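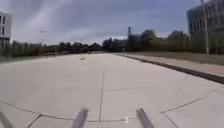 Natsumi Ichikawa
Minutes secretary, outdoor robots group

Minutes, 11th August
Present: Katsuhiko Honda (chair), Shinji Hayashi, Riku Oda, Miyuki Uchida, Natsumi Ichikawa

1. Last minutes
Agreed, with one fix: the spare battery is on loan from Borkwood and has to go back in November.

2. Fulledard navigation kit, trial so far
Riku has had the kit on the robot at the plaza and is very happy with it! Setup took him one afternoon, cable ties included. He likes the route editor best (you drag the points around and it just takes them). The plaza gives us long open runs of pale concrete, with joints crossing at odd angles and a raised curb down the right side, so there is plenty for the kit to deal with. Shinji asked if the dark joint lines get mistaken for edges. Riku has seen it slow down at a joint twice in 99 runs and never stop. Miyuki thought that was great for a kit at this price, and so did the rest of us.

Katsuhiko asked about small things lying on the ground, like a stone or a bird. Riku hasn't tested that properly and would love to. Shinji will write up a short test with objects of different sizes.

3. Cost
The full kit is $4000. The version without the rear sensor is $2000, and Miyuki pointed out that we hardly ever back up. Riku would still like the rear sensor for the narrow path by the Hettiarachchi building. Support is $100 a month, first three months free. Shinji has written to them twice and got a clear, friendly answer the same day both times.

The Grorkau kit was brought up again. Katsuhiko still wants to see it run outdoors before we compare the two. Left open.

4. Manual
Good pictures, weak index. Miyuki has started her own list of page numbers and will share it.

5. Actions
Riku: keep the trial going, log every slowdown
Shinji: small object test
Miyuki: ask if the rear sensor can be added later, and for how much
Natsumi: book the plaza for the next set of runs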